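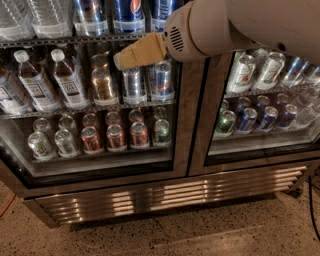

Since September I am the person who fills the drinks fridge on our floor at Silmont. I want to write down how I do it, in case it helps somebody with the same duty.

1/ The bottom shelf is for cans, standing in rows from front to back. I put the same drink behind the same drink. When you take a red one, the next one should be red too.

2/ The middle shelf is mixed. Water in bottles goes on the left, cans go on the right. I tried it the other way for 10 days and people complained, so I moved everything back.

3/ Some water bottles lie down on the top shelf, beside the standing cans. They roll a little when you pull one, so please use two hands. 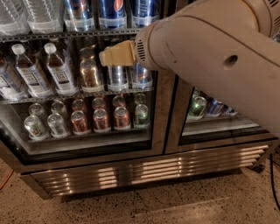

Akpalu wrote to me that the gold cans should go down to the bottom, as they are always the last to be taken and the middle shelf is the best place. I will think about it. My fear is that then they will be forgotten completely.

4/ New cans go to the back, old ones come to the front. It is slow work. My last delivery was 58 cans and it took me 17 minutes, with cold fingers at the end.

5/ The labels should look at the door. I know it is a small thing, but I can't leave a can with its back to me.

6/ Please don't put your lunch in there. There is a normal fridge in the kitchen next to the stairs, and it has plenty of space.

7/ If your favourite drink is missing, write it on the paper by the kettle. I order again at the end of the month.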